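Every July I mail out my mother's recipes, and every July I swear I'll start earlier. It began with one cousin asking for the plum dumplings, and then her sister wanted them too, and now the list is up to 13 households (hello to everyone in Stirnholm, yours are coming!). I type up five recipes a year, and the photocopying always takes longer than I remember, mostly because I stop to read them all over again.

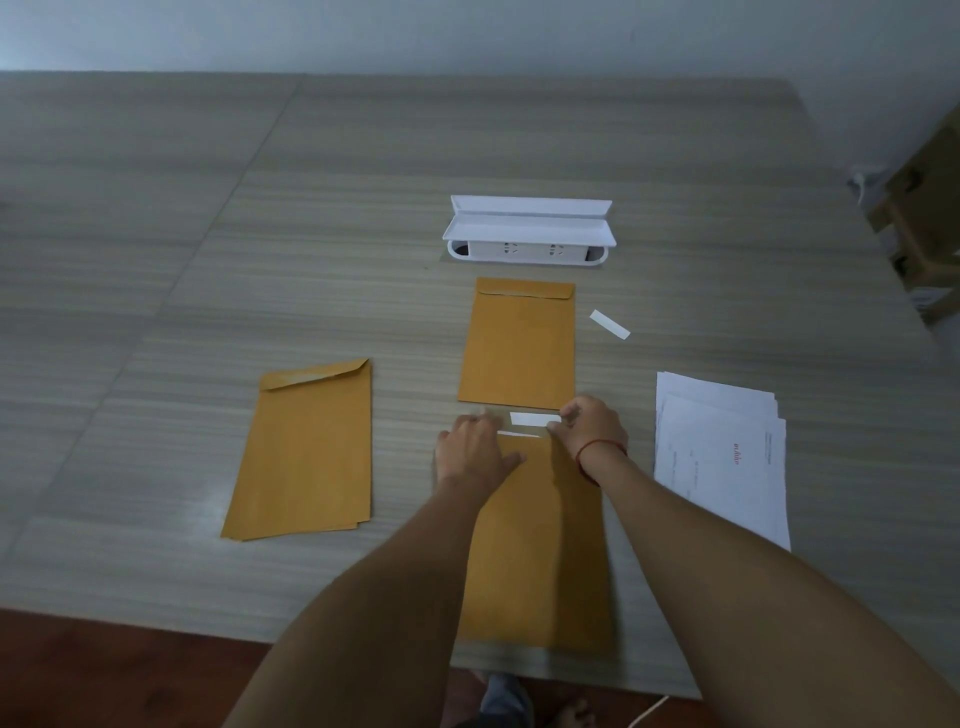 My mother never sealed an envelope she hadn't checked twice, and I've inherited the habit along with her rolling pin. I lick nothing anymore, thank goodness. The kraft envelopes I buy now have a little white strip along the top that you pinch at one end, and I like to keep my other hand flat on the paper so it doesn't skate off across the table. I do the lot in one sitting after supper, with the radio going.

Ottó Boros wrote last year to say the poppy seed roll needed 10 more minutes in his oven, so I've penciled that onto his copy and, after some grumbling, onto mine. If you've moved since last summer, please send me the new address before I get to the post office!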